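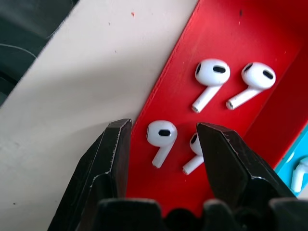
左右がばらばらになったワイヤレスイヤホンは、どのように整理すればよいのでしょうか。

まず一か所に集め、左右の表示と形を確かめてから組にし、組ごとに区切りのある浅い容器へ移します。充電ケースに戻すのは、組が確定した後です。

当ブログではこれまで書棚と文具の整理を取り上げてまいりましたが、今回は小型の音響機器、とりわけ白いイヤホンの保管について記します。先般、拙宅の仕事部屋の引き出しを改めた際、ケースを伴わないイヤホンが複数見つかりました。家族の使用分と私の使用分が混在しており、いずれも白色で、丸みのある頭部に短い軸が付く形状です。一見しただけでは所有者の判別がつかず、半日を費やすこととなりました。以下はその折の手順と所感であり、同様の状況にある方の参考となれば幸いです。

一、作業場所の準備

作業は白に近い色の天板の上で行いました。白い机に白いイヤホンを直接置きますと、輪郭が紛れて見落としが生じます。そこで赤いトレーを用い、イヤホンは必ずその中に置くことといたしました。赤い底面の上では白い本体がよく目立ち、黒い開口部の位置や向きも読み取りやすくなります。隣には明るい青のトレーを置き、未確認の品は赤、確認を終えた品は青と定めました。

トレーは縁のあるものが適しています。イヤホンの頭部は丸く、平らな机の上では思いのほか遠くまで転がります。拙宅では過去に片方を棚の裏へ落とし、家具を動かして回収したことがありました。底に細かな擦り傷がある程度の古いトレーでも、用途には差し支えありません。新たに購入される場合は、引き出しの内寸を先に測ることをお勧めいたします。私はこれを怠り、奥行きの合わない品を一度返品しております。

二、一度に扱う数

トレーに出すのは四個までとしました。これを超えると、手に取った品をどこへ戻すべきか迷いが生じます。四個であれば上下二個ずつに置くことができ、軸の向きをおおむね揃えておけば、形の違いを比べるにも都合がよいものです。厳密に整列させる必要はありません。

この方法は、以前の勤務先の同僚であったマリウス・サンドゥ氏から教わりました。氏は部品の仕分けを長く担当し、「並べる前に減らす」と繰り返し述べておられました。当時は書類の整理について伺ったつもりでおりましたが、小物にもそのまま当てはまります。

三、左右の確認

左右の表示は、多くの場合ごく小さな文字で軸の内側などに記されています。照明を斜めから当てると読みやすくなります。文字が摩耗している場合は、耳に当てる側の傾きを比べてください。左右は鏡に映したような形をしていますので、二個を向かい合わせにすると違いが分かります。

なお、形が似ていても製品の異なることがあります。開口部の長さ、軸の太さ、先端の金属色の部分などを順に比べ、一つでも合わない点があれば組とは認めないのが安全です。私は当初、頭部の形のみを見て組と判断し、ケースに収まらずにやり直すこととなりました。

四、清掃

組が定まりましたら、乾いた柔らかい布で外側を拭きます。開口部には先の細いものを差し入れず、毛の柔らかい小筆で表面を払うにとどめます。水や洗浄液は用いておりません。イヤーピースの外せる製品では、外したものを別の小皿に取り、本体と混ざらないようにします。製品ごとに手入れの方法が定められておりますので、説明書が手元にある場合はそちらを優先してください。

充電端子の汚れは見落とされがちです。拙宅で充電不良と思われていた一組は、端子を布で拭いたところ通常どおり充電されるようになりました。故障と決めて処分する前に、一度お確かめになるとよいでしょう。

五、保管と表示

確認を終えた組は充電ケースに戻し、ケースの底に小さな札を貼ります。札には使用者の頭文字と確認した月を記入します。今回の分はすべて「十一月」としました。ケースを失った組は、区切りのある浅い箱に入れ、一組につき一区画を割り当てます。片方のみの品は別の封筒に入れ、期限を決めて保管します。拙宅では翌年の同じ月までとし、それを過ぎた品は自治体の案内に従って回収に出す取り決めです。

札の寸法は縦17ミリメートル、横18ミリメートルといたしました。文具店で求めた無地の札を切ったもので、費用は400円です。粘着力の強い札は剥がした跡が残りますので、貼り直しのできる種類が適当と存じます。

六、引き出しの中の配置

最後に置き場所について記します。日常的に使用する組は引き出しの手前、予備は奥に置きます。充電用のケーブルは同じ引き出しに入れず、一段下へ移しました。同居させますと、ケーブルを引き出す際にケースが持ち上がり、蓋の開くことがあるためです。赤と青のトレーは重ねて引き出しの最下段に収め、次回も同じ色分けで用いる予定です。

読者のスレイマン・アリユ様より、色分けのトレーは三枚目を用意し、判断を保留した品に充ててはどうかとのご意見を頂戴しております。現在は封筒で代用しておりますが、品数の多いご家庭では有効な方法と思われます。拙宅においても、次に引き出しを改める際に試すことといたします。封筒は中身が見えず、開けて確かめる手間がかかる点に、いささか不便を感じておりました。

次回は、使用しなくなった充電ケーブルの分類を取り上げます。端子の形状ごとに束ねる方法と、長さの表示の付け方について記す予定です。

いいね 79　コメント 18　シェア 17

当サイトでは利便性の向上のためクッキーを使用しています。閲覧を続けられた場合、クッキーの使用に同意いただいたものとみなします。　同意する　設定を変更する

お問い合わせ　|　プライバシーポリシー　|　© 整理整頓覚書　無断転載を禁じます　|　ページの先頭へ戻る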